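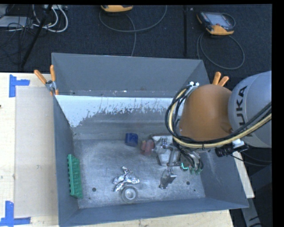 What size metal bin should I order for a sorting table?

Measure the tabletop first and leave a hand's width free on every side. Most Ivaslow customers with a standard bench take the Sernel 140, and the larger Sernel 587 is meant for floor use.

Do straight, flared sides hold less than upright ones?

Slightly. The floor is smaller than the opening, so go by the floor measurement if you store flat items such as trays. For small blocks and odd-shaped pieces it makes little difference.

Will the bare metal floor scratch?

Yes. Fine scratches, scuffs and cloudy marks come with normal use and are not covered by the warranty. Wipe the floor with a damp cloth and mild dish soap, then dry it. Do not use steel wool.

Can I put a metal bin on a wooden tabletop?

You can. Put a felt or cork mat under it if you care about the finish, and lift the bin when you move it.

The white coating inside my bin is flaking. What can I do?

Scrape off the loose bits with a plastic scraper, vacuum the floor of the bin, and sand the edge lightly. Touch-up paint takes 7 hours to dry. Keep food out of any bin with flaking paint.

How long does delivery take?

Orders ship from our Clustano warehouse within 3 working days.

Who do I ask about returns?

Write to Mohsin Satti at the service desk and include your order number. Bins that have been drilled or painted can't be returned.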